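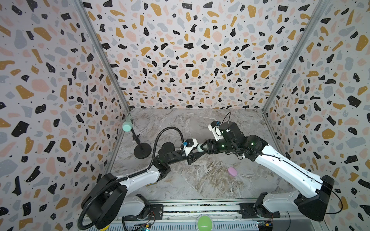 Two-arm kit from Besar: first impressions

In November our group in Sarnby received the Drarnow bench kit on a trial of 40 days. I was asked to write some lines for the members who could not come to see it, so I will try to be fair.

The kit has two arms on one common rail, with a big green button in the middle, and each gripper carries its own small camera. Anatole Pruvost and I needed one afternoon to assemble everything. The manual is good until page 18, and after this page it becomes rather short. We had to telephone Besar for the cable order, and Nuria Requena answered us with much patience.

For the tests we use small things of daily life, with different shapes and weights. Round things ask more care from the operator than flat ones, and I recommend to begin slowly.

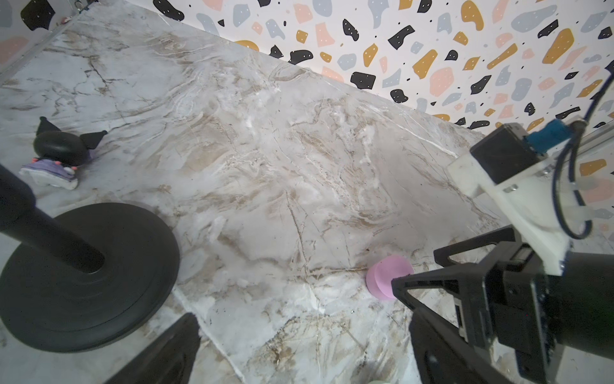
Can the kit be used by a person who does not write code?

A beginner can record a movement by guiding the arms by hand, and then play it again from the menu. For anything more complex, some programming is necessary.

The arms are quiet enough to talk beside them. What I liked less is the software, which asks for a new calibration after each restart. Aitana Tejada measured this at 180 seconds, and in a short session one feels it. I would also prefer longer fingers for the grippers, and Besar offers them only as an extra.

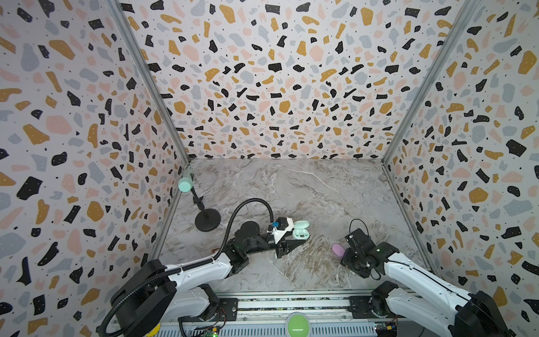

How to try it

Members can reserve a place of 30 minutes until the end of the trial. Please write to Ezequiel Bravo and say if you have used an arm before.

Amparo Sotomayor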